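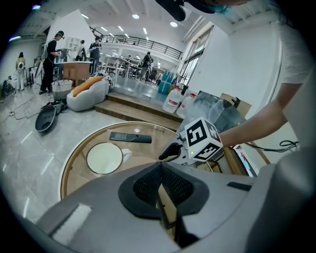 A Lista hand-held gripper at a round glass-topped table with a mug and a remote control, during task recording.

January 3, 2019
By Pauline Heywood

EASTSTEAD OFFICE, FLERNUS – Flernus has released version 5 of the software for Lista, its hand-held gripper for recording household tasks by demonstration. The update is available to all current license holders.

An operator carries the gripper to the work and performs the task directly. Camera video and jaw opening are logged on one clock. Finger position is read from printed markers on a cube at the finger. No robot arm is needed while recording.

Version 5 changes the handling of marker dropouts. Short gaps are now filled from neighboring readings and flagged in the log; longer gaps end the take. Files from version 4 can be converted with the supplied script.

The release was tested on 854 demonstrations of tabletop tasks, of which 716 passed the automatic check without manual editing. The Suwannarat data set, recorded with the same tool, will be extended to 4,000 demonstrations.

Operators should recalibrate the jaws after installing the update.

Press contact: Pauline Heywood, Flernus

Shares: 5 | Comments: 0
We use cookies to improve this site. Accept | Settings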